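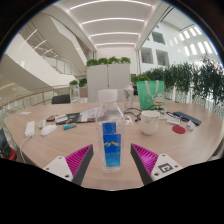
Brullden county finishes first stage of records move, with one office left to go

2022-01-13 | By Staff Writer

We use cookies to improve your experience on this site. By continuing to browse you accept our cookie policy.

The county of Brullden has moved its building permits, road notices and property files off a records system it had used for 15 years. Trygve Backlund, the county's head of information services, ran the project from the start. He spoke to us the week after the last of the permit files went over.

Backlund said the old system had been due for replacement long before anyone found the money for it. The company that wrote it stopped selling it, then stopped answering the phone. "We had one server left that could run it, and we bought spare parts for that server secondhand," he said. "That was the support plan."

The county looked at three bids and chose Mallel, a records package already used by the neighboring town of Dalen. Backlund said the price was not the lowest. What settled it was that Dalen's clerks let his staff sit with them for two days and try the searches they run most often.

"I learned more in those two days than from the bid documents," he said. "A clerk in Dalen showed us a search that took four screens. We put it in the contract that ours had to take one."

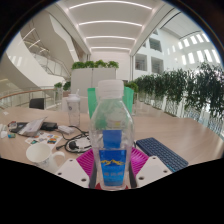
Dalen's clerks still find the search slow on older parcels, according to Itau, the contractor that handled the data transfer for both places, and the delay comes from the way lot numbers were typed in before the two counties agreed on a format. Backlund does not dispute that. He said his team found 1,019 files in which the lot number and the street address pointed to different properties.

Each one was checked by hand. Six employees from the permit office did the work in the afternoons, after the public counter closed. Most of the errors were swapped digits. A few went back to a street renumbering that had been entered for one side of the road and not the other.

"You can't write a script for that," Backlund said. "Somebody has to pull the paper."

The move was supposed to be finished last May. It slipped when the county attorney asked for a second review of who can see sealed files. Backlund said he was annoyed at the time and has since changed his mind – the review found 40 user accounts that belonged to people who had left the county. All of them have been closed.
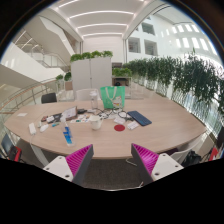
Water bottle and green tote bag on a conference table.

Residents can now look up a permit from home without an account. They still have to come in or write for certified copies, and the fee has not changed. Backlund said online payment is planned but he would not give a month for it.

The assessor's office is the one department still on the old system. Its files are linked to tax bills, and he does not want to touch them until the current billing cycle is closed. Until then the old server stays on, in a locked room with its own air conditioner.

Asked if he would do anything differently, Backlund said he would start with the paper. "We cleaned the data after we moved it. Do it before. It's the same amount of work, but you aren't doing it with people waiting at the counter."

He plans to publish the county's checklist for other offices once the assessor's files are done.

6 comments | 15 shares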